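Course notes, part 7: Color in the weaving towns
Lecturer: Ebere Bashir

In this part we look at how red dye changed the trade of Keketti. The dyers bought madder root from farmers near Jonley and dried it until April. One large vat needed 140 roots.

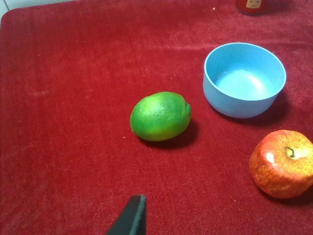

The price of red cloth was high, so only few families could buy it for the table. In the tax book of Drutari we find 546 pieces sold in one year, and almost 4000 pieces of plain cloth. 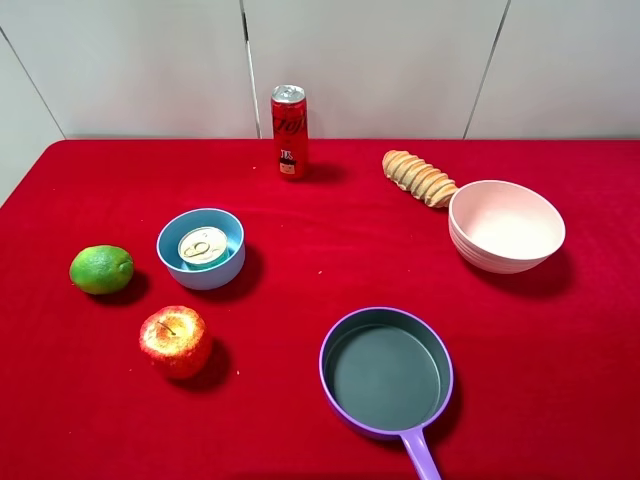 Red tablecloth with bowls, fruit and a pan.

Please compare these numbers with the table of Musa Amadi in your reader. He counts the undyed wool separately.

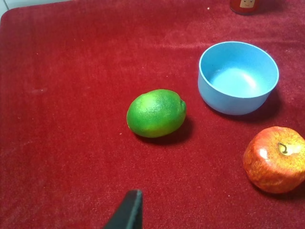
Reading for next time
Amadi, chapter on the Biswas dye house, first half only.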